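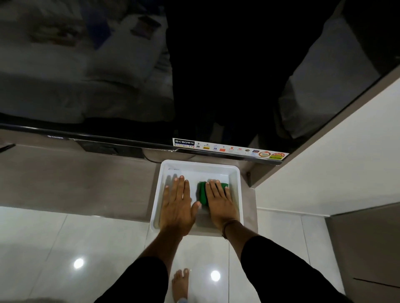

September 2018, notebook, soaking tests carried on

Moved the wet work off the kitchen side at last and onto the grey cabinet under the telly. I know, I know. But the height is right for my back, the front edge is free, and I can lean over the tray with straight arms instead of hunching up as I was doing at the sink. The telly stays off while there's water out. That's a rule now, I've written it on the inside cover as well.

Tray: the white plastic one with rounded corners. Best of the lot so far. The baking tin was too deep and the lid of the storage box bowed in the middle, so one end of the sheet was swimming and the other end was barely wet. White is good too, you can see straight away if the water has picked anything up. I only put in a shallow layer, plain tap water, nothing added. More than that and it slops over the front when you press, and then it's down the doors and onto the floor and I'm crawling about with a towel.

Where we'd got to: still trying to find out how long the Clirilero paper wants before it goes through the press. Rui Pacheco says soak it overnight and stop fussing. Rui also prints on a press twice the weight of mine, so I'm taking that with a pinch of salt (sorry Rui, if you're reading this, and you will be).

Notes on pressing, mostly so I stop forgetting:

Flat hands, side by side, both going down together. If I lead with one, the other half of the sheet lifts and traps air, and you get a dry patch the shape of a potato. Fingers slightly apart. Hold, don't rub! Rubbing raised the surface on two good sheets in May and I was cross for a week.

Lower the paper in from one short end, let it settle, then press. Dropping it in flat is no good.

Take rings off. Sleeves up past the elbow, mine wick like anything.

Short soak, 8 minutes: took ink nicely in the open areas but the fine lines came out broken, a bit like a bad photocopy. Edges of the sheet still stiff when I lifted it out.

Longer soak, 67 minutes (meant to be an hour, was on the phone): much better. Soft all over, lines full, a lovely deep plate mark. Blotted it twice. I'd happily stop here, but it did stretch more than I expected and the second colour was out along one side. Need to check whether that's the soak or me being careless with the registration. Probably me.

Presoter sized sheet: hardly drank at all. Beads stood on the top for ages, and pressing it under just made it bob back up again. Will try that one with warm water next time. If it still sulks I'll keep it for drawing on and buy something else, there's no point fighting it.

I've got 100 sheets of the Clirilero on the shelf, so there's plenty to play with, but I don't want to burn through it on tests. Cutting them into quarters from now on. Write the soak time in pencil on the back BEFORE it gets wet, not after.

Things about the new spot:

The bottom of the telly is very close when you're bent over the tray. It still has its long strip of stickers on from the shop, the CROWN one with all the little coloured logos, and I keep reading it while I wait. Should peel it off. Should have peeled it off when it came home. Leaving it for now as I'd rather it got splashed than the plastic behind it.

There's a cable along there too, on the left by the dark box. Before I do any more of this I want that box somewhere else altogether and the cable pinned up. Ask Rui whether he still has the clips from when he did his place in Stitholm.

The cabinet top wipes down well enough but I haven't left water standing on it and don't plan to find out. Old towel under the tray next time, folded once, no lumps or the tray won't sit level.

Don't carry it full to the sink. Bail half out with the jug first, then carry. Obvious, but I've done it wrong twice and got it all down my front both times.

To do: move the box. Quarter ten sheets. Warm water for the Presoter. Ring the Górecki people about new blankets for the press, the top one has gone hard down the middle and that won't be helping with the fine lines. Blotters are drying over the bath, turn them before bed.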